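The Everyday Mug, Measured
What glaze, rim and handle decide at the table

Few objects in a kitchen are handled as often as the mug, and few are bought with less attention to how they are made. The subject here is the plain red mug on a white table, the sort sold singly by Fornden, Urkness and a dozen smaller potteries.

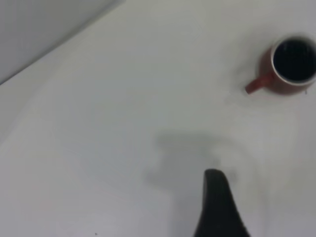
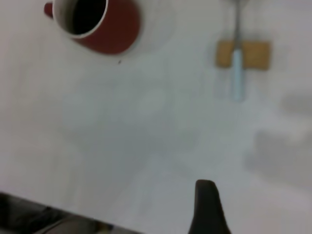

Red outside, with a thin white rim.

Why do so many colored mugs have a pale rim? Glaze thins at sharp edges during firing. As it melts it draws away from the lip, and the paler layer beneath shows through. Some potteries let this happen; others wipe the lip and apply a separate white band, which gives a more even line.

Thodoris Spanos, who runs the glaze room at Rotich, checks every rim with a fingertip before the piece is packed. A rough lip is sent back for grinding. In December his room rejected 15 pieces from a run of 503, most of them for pinholes near the handle joint.

The handle is the weaker part. It is attached while the clay is still damp, and if body and handle have dried at different rates, a hairline crack forms at the upper joint. Tapping the mug with a knuckle will usually reveal it: a sound piece rings, a cracked one gives a dull note. A short handle puts less strain on the joint but leaves room for only one or two fingers, and the knuckles sit close to a hot wall.

Dark interiors hide coffee stains and make it harder to judge the fill level. White interiors do the reverse. Vusora offers both at the same price and reports that dark outsells white in its office line.

Red remains the difficult color. Iron-based reds turn brown if the kiln runs hot, and Spanos keeps 153 test tiles on a board by the door, each marked with its firing schedule. Tiles from the top shelf of the kiln are kept separate from those below.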